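Kinar Releases Free Planning Workbook for Small Shops Buying Their First Robot Arm

Opens with the question "What do you want it to pick up?" Several readers have reportedly gone no further.

July 21, 2019

Kinar, the equipment planning firm, today released the Durnari Workbook, a free guide for small manufacturers, packing rooms and school labs that are about to spend money on a robot arm and would like to know where the rest of the money goes.

The workbook runs from first budget meeting to first working day. It covers arms, grippers, tables, guarding, spare parts, training hours and the electrician, who appears in his own chapter after being left out of nearly every draft budget Kinar has been asked to review.

"People come to us with a very good price for an arm," said Lai-ching Wan, who wrote the workbook. "We ask what is going on the end of the arm. Then there is a pause, and somebody writes something down."

Kinar began collecting material in February, when a packing firm asked for a second opinion on a quote. The quote ran to several pages and described the paint finish in detail. It did not include a gripper. The firm has since bought one and is on speaking terms with its supplier again.

Start with the small stuff

The first half of the workbook asks buyers to put off the catalog and spend time with the things they need moved. Measure them. Weigh them. Find the worn ones at the bottom of the bin, and the batch from the other supplier that is supposed to be identical. Then work out how wide the fingers have to open, how much room is left on each side, and what happens when the part sits a little crooked.

For its own trials Kinar uses lettered blocks on a plain table. They are cheap, they don't need a purchase order, and visiting managers feel free to move them around, a freedom they do not feel with castings. A block also makes the clearance question easy to see. With the fingers open on either side of the red "b," the gap is only slightly wider than the block, and that slight difference is what a buyer is paying for when a quote mentions positioning accuracy. 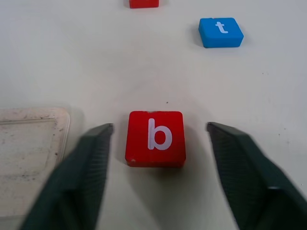
The budget page, and what it leaves room for

The centerpiece of the workbook is a single budget page with one line for the arm and a great many lines for everything else. Kinar has filled in a sample budget for a modest bench setup, leaving out the arm itself, which every buyer has already priced, usually twice:

Gripper and one spare set of fingers: $1,794
Table, mounting plate and hardware: $710
Setup and staff training: $3,000

Buyers are told to replace these figures with their own quotes before showing the page to anyone who signs checks. There is also a blank line marked "The thing we forgot." Early readers asked for it to be removed on the grounds that it looked unprofessional. It has been made larger.

Lease, buy or wait

The second half compares buying outright with leasing, and includes a chapter on waiting. Kinar sells planning services and admits that a chapter recommending that some customers do nothing was a hard sell at its own sales meeting. It stayed in. A shop whose product changes shape every few weeks, or whose busiest station is kept going by one person with a good chair and a radio, may be better off fixing the lighting and asking again next year.

Pinheiro, a maker of small cabinet fittings, used a draft of the workbook this spring and cut its plan from 2 arms to one. The money left over went into proper part trays and a longer training period. Berkik, a contract packer, went through the same pages and decided to lease. Neither firm has asked Kinar to call this a transformation.

"I would like people to be a little bored by the time they sign," Wan said. "If the purchase is still exciting, there is probably a page they skipped."

Availability

The Durnari Workbook is available now as a free download from Kinar and can be printed on ordinary office paper. No registration is needed. Printed copies with a spiral binding may be ordered at cost by anyone who plans to write in the margins, a practice the author encourages. Kinar will review completed budget pages on request, and asks that they be sent before the deposit is paid.

About Kinar

Kinar helps small firms and schools plan equipment purchases, from the first sketch to the day the crate arrives. It does not sell robot arms and accepts no commissions from companies that do. Its own office coffee machine was bought without a workbook and has been under repair since February.

Press contact: Lai-ching Wan, Kinar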